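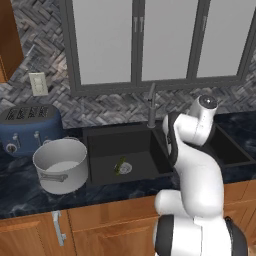
Indented writing on carbonless duplicate – ESDA worth attempting?

wernard_qd
Posted 9:14 am

Civil matter, disputed delivery docket. Carbonless two-part set, and I hold only the bottom (CF) copy. The original is said to have been lost at the Watudberg depot. Instructing solicitor wants to know whether the signature on docket 160 was written while the sheet was resting on docket 13, or the other way round. Both are CF sheets from the same pad.

I have done oblique lighting at low angle from four directions. There is something in the signature area of docket 13 but I would not put it in a report. Question is whether electrostatic detection on the coated face is worth the time. The older papers I have are lukewarm on it.

Sarantis_P
Posted 9:52 am

Do it, but humidify first and run a blank from the same pad. Coated stock charges unevenly and you will get a mottled background that people mistake for texture from handling. I use the uncoated reverse as well and compare the two lifts.

Keep the humidification short. Long exposure does the colour developer layer no favours.

tramline8
Posted 10:20 am

Disagree with humidifying. The last CF set I had from a Vondis pad gave a cleaner lift dry than after treatment. One pad, granted.

Also, how far apart are 13 and 160? If that is the docket numbering and the pad is consecutive, you have far too many sheets between them for an impression to carry. Any indentation would have to come from loose sheets stacked later.

wernard_qd
Posted 10:41 am

Numbering is consecutive but the sheets were torn out and kept in a tray. The allegation is that 160 was signed well after its printed month (May) with the tray contents underneath. So yes, loose sheets.

Anqi Shen
Posted 11:05 am

Two separate questions here and they should be kept apart in the report.

1. Is there an indentation on 13 that corresponds to the signature on 160? Correspondence needs more than general shape. Look for superimposition at the terminal strokes and the pen lifts.

2. If so, does it establish sequence? It establishes that 160, or something above it carrying the same stroke, was written with 13 underneath. It says nothing about the month. Solicitors run these together constantly.

On carbonless stock there is a further problem. Pressure sufficient to indent may also develop colour on a CF sheet if a coated back is in contact. Absence of colour on 13 would be consistent with no CB sheet being directly above it, and that should go in your notes.

Sarantis_P
Posted 11:30 am

Agree with all of Anqi's post except the emphasis on terminals. With a CF copy of the questioned signature you are already looking at a spread line. Terminals are the least reliable part of it. I would go for spacing and relative height over the whole signature.

Anqi Shen
Posted 11:48 am

Fair, if the line is badly spread. Depends on the pad.

tramline8
Posted 12:16 pm

Naidu had a matter like this and was cross-examined for most of a morning on the lack of a blank. Whatever you do about humidity, run the blank.

budgetexaminer
Posted 12:33 pm

What is the claim worth? If the fee for imaging, two lifts and a report comes to 3,000 and the docket is for a pallet of fittings, I would be telling the solicitor to go and look for the original.

wernard_qd
Posted 12:50 pm

Not my call. The docket is one of 8 in dispute and they are relying on this one for the pattern. I have put the limitations in a letter and they want it done.

Plan is: blank from the same pad, dry lift both faces, then short humidification and repeat. Oblique images retained at each stage.

tramline8
Posted 1:07 pm

Dry first is sensible. If the second lift is worse you still have the first.

Sarantis_P
Posted 1:25 pm

No objection to that order. Photograph the toner image before you fix it – film goes down badly on uneven backgrounds and you cannot take it up again.

wernard_qd
Posted 4:38 pm

Blank and dry lifts done. Coated face of 13 is mottled as predicted. Uncoated reverse shows a partial, left half of the signature only, faint. Humidified lifts tomorrow.

Anqi Shen
Posted 5:02 pm

Check the blank for the same partial before you get attached to it.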